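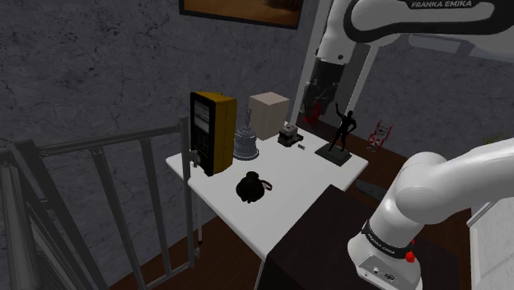

A simulated tabletop in Hada, with the arm above the table and a bell, a cardboard box and a figurine among the objects laid out. Picture: Dillance

Dillance opens up Hada, so you can teach a robot arm from your own desk

January 2026

Hello from all of us at Dillance! I'm Jadwiga Kalinowski, I look after the teaching side of things here, and I've been allowed to write this release myself on the promise that I'd keep the jargon down. I'll do my best.

The news first. Hada, our software for showing a robot arm a job by remote control, is now open to colleges, workshops and small firms. Until now it's only been used by us and by two partners, Trallmont and Borkowska, who have put up with a great many half-finished versions and a great many emails from me. You take hold of a hand controller, the arm on your screen follows your hand, and when you're happy with what you did, you save it. We call each saved go a demonstration. Collect enough of them and you have something a robot can learn from.

The picture at the top shows the sort of place you'll be working in. It's all simulated, the table and the wall and the staircase railing included, and the arm is a computer version of one carrying the FRANKA EMIKA name. You get odd collections of things on the table too (I have become very fond of the black figurine with its arm in the air). We like a cluttered table. A pupil who has only ever practised on a bare worktop gets a nasty shock in a real stockroom, and arms are much the same.

I should say how we got here. When I joined, we did nearly all our teaching by hand, and I mean by hand: you stood next to a real arm, took hold of it near the wrist and walked it through the job. I still love doing it that way. You feel the weight of the thing and you feel straight away when you've asked for an awkward bend at the elbow. But it's slow, only one person can do it at a time, and your shoulders know all about it by teatime. Gareth Haworth, who built most of the controller side of Hada, used to come and find me rubbing my neck and tell me there was a better way. He was right, which he mentions quite often.

So with Hada you can do either. Start with your hands on a real arm if you've got one, bring those demonstrations in, and carry on by remote control in the simulation. Or start at the screen and never touch a real arm until you're ready. The recordings sit side by side in the same list and you can play any of them back, slow them down, or bin them.

Binning them matters more than I expected! In the trial with Trallmont we saved 814 demonstrations, and going through them was an education. Mine were full of little pauses where I'd stopped to think, and a robot will quite happily learn to stop and think in the same spot without the faintest idea what it's thinking about. Aleksandra Bielecka, our lead on the learning software, sat me down and showed me three of my own in a row with the same hesitation just before the gripper closed. We then added a button that marks the long pauses for you. It's called Dither, after me, more or less.

Here's what Aleksandra would like me to pass on:

"People worry that they'll be too clumsy to teach a robot. A bit of variety in how you reach for something is good for it. What we want is for you to mean what you're doing, and to try the same job from a few different starting places."

And from Danuta Kaczmarczyk, who runs training at Borkowska and had four of her staff on the trial:

"None of my team had used a robot before. They'd finished the practice lesson before lunch and were arguing over whose turn it was. The thing they all struggled with was depth, judging how far the gripper was from whatever they were reaching for, and the second viewpoint sorted that out for most of them."

That second viewpoint came directly from Danuta's lot, by the way. You can now move your view round the table whenever you like, or keep two views open at once. I use one from the front and one from up high. Gareth uses just the one and says two is cheating.

What you get with Hada

Five ready-made practice lessons, starting with simply moving the arm about and ending with picking something up and putting it down where you said you would.
Tables and rooms you can rearrange yourself, with objects to add or take away.
Playback, trimming and the Dither button.
Import for demonstrations taught by hand on a real arm.
A shared list, so several people can add to the same job from different places.

What you'll need is a reasonably recent desktop computer, a hand controller (we can lend you one for the first two months) and a bit of patience on the first morning. The arm goes exactly where you send it, and at first that may not be where you wanted. Everyone sends it sailing past the target. I did it in front of visitors.

A word on what Hada doesn't do yet. Soft things are hard. Cloth, bags and anything floppy behave better than they did last year, but I wouldn't want you to buy it for folding shirts. Two-armed jobs aren't in this version either. Wiesława Nowicki is working on those, and we're hoping to have something to show in June. And a job learned in simulation still needs checking on the real arm, slowly, with a person standing by the stop button. We'll help you with that part and we won't rush you through it.

Colleges and training centres can have Hada free for their first year. Small firms pay by the seat, and the price list is on our website along with a form for booking a go. We run the try-out sessions online and at our own workshop, where you can have your hands on a real arm as well, and I'd really recommend coming in person if you're near enough. There's tea. Wiesława bakes.

For interviews, further pictures or a try-out session for your readers, please get in touch with Wiesława Nowicki in the Dillance press office (yes, the same Wiesława, we're a small company) through the contact page. Gareth and I are both happy to talk, and Gareth will talk for longer.

About Dillance

Dillance makes software for teaching robot arms by hand and by remote control. Hada is its first product on general release.

Ends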